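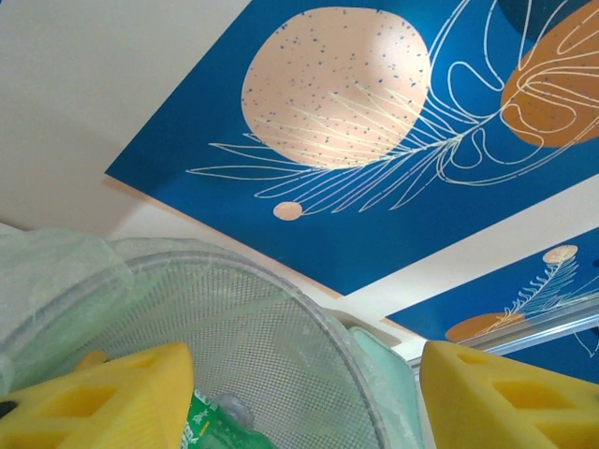
Otell operates the Kravchuk two-arm cell for tabletop handling work with everyday household goods. In March, the cell was taken out of service after a wrist cable caught on a joint housing during a lift and the arm continued to pull against it. The cable jacket split and the arm went into a protective stop with the load still raised. There were no injuries. The load was a round wire mesh basket of the same kind as the one held here between the yellow foam finger pads, with packaged goods inside. A basket filled in this way leaves little room for a sudden stop, and its contents are liable to spill if the fingers open while it is off the table. This gallery accompanies the incident notice issued by the Otell Safety Office on July 4, 2025.

Both arms at the table

The Kravchuk cell has two arms fastened to one front rail. Each arm has its own cable, and the two working areas overlap at the center of the table. Most tasks bring both grippers into that shared area, where there is little clearance between them. In the view that follows, the right gripper has a clear bottle with a blue label between its jaws, and the yellow tip of the left gripper is just above it. The purple cable on the right arm rises high over the table before it returns along the arm. A loop of that size is needed for the wrist to turn freely. It is also the part of the cable that must be checked most closely, as it can pass over a joint or reach an object standing at the back.
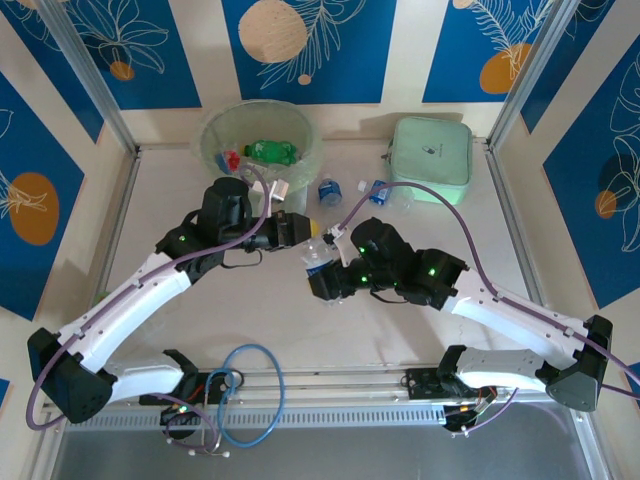

What went wrong

The fault occurred on cycle 1032 of a long run. The cable had worked loose from a clip on the upper link, and the extra slack formed a second loop near the elbow. When the wrist turned, the loop closed on the housing. The Trukine monitoring software recorded a rise in motor current, but the warning limit had been set too high for a slow turn, and no stop was called until the arm reached its own force limit. The cell remained closed for 31 days while the cable was replaced and the settings were reviewed.

A second finding concerned the response. The operator on duty pressed the stop button promptly. The written procedure, however, did not say how a raised load should be supported before power is removed from the gripper. That section has been rewritten.

Measures now in force

Cable clips on both arms are inspected before each run and again after every 49 cycles. A missing or open clip closes the cell until it has been replaced.

The current limit in Trukine has been lowered for all wrist turns. Changes to the limit require the approval of 2 authorized staff members.

Loads held off the table after a stop are to be supported with the Zustico lifting tray before the fingers are released. Hands must not be placed between the two grippers at any time while either arm has power.

Questions about this notice may be sent to the Otell Safety Office. Staff who have noticed a similar fault in another cell are asked to report it on the standard form, including cases in which the arm did not stop.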